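Learning to Press the Right Button: Teaching a Small Arm from Demonstrations at a Kitchen Sink

Project report, Shivam Rajput
Supervisor: Tamošiūnaitė
Submitted 11/4/19

1. Background

This report describes the work I did for my project in the Drollwood laboratory. The question was simple to ask. If a robot arm learns to press coloured buttons only by copying a person, does it learn the colour of the button, or does it learn the place where the button usually is? I became interested in this during August, when I read the report of an older student. His arm pressed the correct button almost every time, but his buttons were always in the same order. In my opinion his result could not tell us which of the two things the arm had learned.

For the control software I used Aneck, the program our group already has for recording and replaying movements. I did not change its main part. I only wrote a small addition which saves the camera picture together with the joint positions, so that both have the same time mark.

2. Method

I recorded 70 demonstrations. In each one I guided the arm by hand controls to one button, pressed it, and moved the arm back up. Before the recording I typed the colour of the target as a word, for example "orange" or "green". The learning program received the picture and this word, and had to give the next movement of the arm.

The demonstrations were divided in two sets. In the first set the buttons kept their places. In the second set I moved them by hand after every demonstration, without measuring, because I wanted the distances between them to be uneven. Some buttons stood near each other and others stood far apart. I trained one model on each set, with the same settings and the same number of training steps.

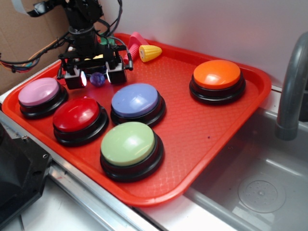 The test was the same for both models. I made 30 new arrangements which did not appear in the training, and for each arrangement I asked for one colour. A trial was counted as correct if the first button pressed was the one I had asked for. If the arm stopped in the air or touched the tray first, I counted it as a failure, even when it later found the button.

3. Results

The model from the fixed set was correct in 7 trials. In most of its failures the arm went with good confidence to the place where the button had been during the training, and pressed down on whatever it found. The model from the mixed set was correct in 23 trials. Of its 7 failures, 3 were a confusion between red and orange. The other failures were small errors of position, when the finger came down on the black base beside the cap.

I repeated the red and orange trials in the evening with the ceiling light only, and the confusion became worse. I did not include these extra trials in the numbers above. The tray is also red, and I suspect this makes the task harder for the red button, but I had no tray of another colour and could not check it.

4. Discussion

The result agrees with what I expected, although the difference was larger than I thought. Moving the buttons costs only a little time during the recording and it needs no change in the program. There is one weakness in my comparison. All the demonstrations were made by me, and I probably approach a button always from a similar side. A student from Gitville has offered to record a second set with the same instructions, and I would like to train on both sets together.

I also want to try words for place, such as "the nearest one", but for this the demonstrations must be labelled again by hand. The recordings and my labels are stored in the group folder under the project name.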